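4.2 The washbasin as a place of small cleaning routines

When we began visiting homes in Breltstead in January, we had expected the kitchen to be where people had the most to tell us about cleaning. The washbasin turned out to be a richer subject than either of us had planned for. It is a modest thing, after all, and most of our 17 households wipe it in passing, with whatever cloth is nearest, while thinking of something else. Yet once we asked people to slow down and talk us through it, they had a great deal to say – about ledges, about soap, about the right cloth and the wrong one, and about the relative who had taught them the difference.

Much of this talk had to do with shape. A basin like the one in Figure 3 has a raised outer rim, a recess for the soap molded into the deck, and an overflow opening in the back wall of the bowl, and each of these came up again and again in the interviews as a spot that asks for a little separate attention.
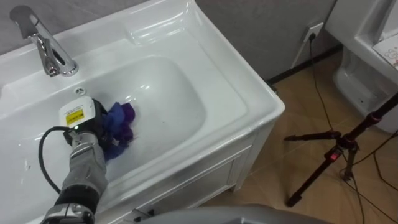 The soap recess was the favorite complaint. Soap softens there, people told us, and leaves a film that a flat pass of the cloth will slide right over. One woman in the Quiambao building had given up on bar soap altogether for this reason and spoke of it with real regret, as she had liked the smell of it in the mornings. The narrow strip behind the faucet came second. Several people said they worked a corner of the cloth in with one finger and pulled it back and forth, and they nearly all made the same gesture in the air as they said so.

Figure 3. White ceramic washbasins with chrome fittings. Upper: a basin beside a gray wall, with a soap recess in the deck. Lower: a bowl with dark spots and streaks around the drain stopper, and folded cloth on the deck to the left.

Marks inside the bowl were spoken of quite differently from film on the deck. Film is slow and can be forgiven for days, whereas dark spots on white ceramic seem to call for something to be done at once. Small dots, long streaks and thin drip trails can all sit close together around a drain while the upper walls stay clean, and our participants had firm views on where to begin in such a case. Most favored starting high and working down toward the stopper, so that nothing was carried back over a clean part. A smaller group went straight for the dark marks and tidied up the rest afterward.
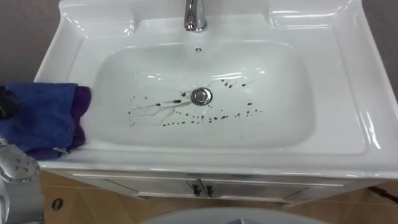 Cloths deserve a word of their own. In the diaries collected by Jonalyn Dimaculangan, which came to 246 entries in all, a cloth kept for the basin was often named by its color, and families kept to these names long after the first cloth had worn out and been replaced. Four households kept a second one for drying and polishing the faucet. Raghda Matar, who coded the diaries, found that this second cloth was mentioned most warmly of all, usually in connection with guests. We return to the matter of guests in Section 5, together with the kitchen material from Nirkora.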